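Plaruvel open storage bin, large, grey: long-term review

August
By the Wurel household desk

We bought the large Plaruvel bin to solve a dull problem. The utility room had a shelf of brushes, cloths and odds and ends that fell down whenever anyone reached for one of them. Lidded boxes had been tried and the lids ended up behind the washing machine. A big open bin at floor level seemed worth a go.

Ours has now been in use for 19 weeks. In that time it has held cleaning things, gardening gloves, a bag of potatoes and, for one weekend, all the shoes in the house.

Size and shape

It is a plain rectangle with broad sides that slope outwards. The slope makes it easy to get a hand down to the bottom, and small things slide towards the middle when dropped in. It also means the bin takes up more room at the top than at the base. Measure at the rim before you buy. We measured the gap beside our boiler at skirting height and had to move a shelf up by two screw holes.

There are no dividers and no clips to fit any. De Haan sells a smaller bin with a removable tray, and for pegs, batteries and sponges that is the better choice. The Plaruvel suits things that are long or awkward: brushes with handles, dustpans, rolled cloths, spray bottles laid on their sides.

Moving it about

Empty, one person can carry it without trouble. Full, it needs two, or you drag it. We dragged it once over the kitchen tiles and it made a noise we didn't want to hear again. After that we put cardboard under it, which slides well on carpet and catches any grit. A flattened delivery box does the job and costs nothing.

The rim is comfortable to grip, though a pair of proper handles would have helped. The older Plunach bin had them and we missed them on the stairs.

Wear and cleaning

Marks are the main complaint. The floor of the bin picks up fine scratches very quickly and then goes shiny in the places that get the most use. A pale strip low on the inner side shows every speck, and scuffs there have not come off with washing-up liquid or with cream cleaner. None of this affects how it works. If you want something that stays smart in a hallway, though, buy one with a lid or a darker lining.

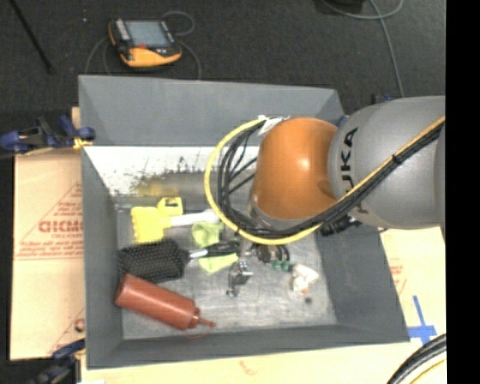
Reading time: 3 minutes

A yellow scrub brush with a white handle, a black paddle hairbrush and a lime-green cloth leave plenty of the floor clear, which gives a fair idea of the capacity. Bright colours are easy to pick out against the grey. Black things take a second look in poor light, and our utility room has poor light.

Cloths are less successful. They crumple at the bottom and end up under whatever goes in next. We now roll them and stand them in an old ice cream tub in one corner.

For a proper clean, take it outside, tip everything out and use a stiff brush and hot water. The corners need going over twice. Dry it with a towel before refilling, as water sits in the bottom for hours otherwise.

Verdict

A strong, simple bin with a lot of room in it. It marks easily and it is a lump to move when full. We would buy it again for a utility room, shed or garage. For a bedroom or hall we would look elsewhere, and for small items the De Haan is more practical.

Last updated: August

Contact us | © Wurel | Back to top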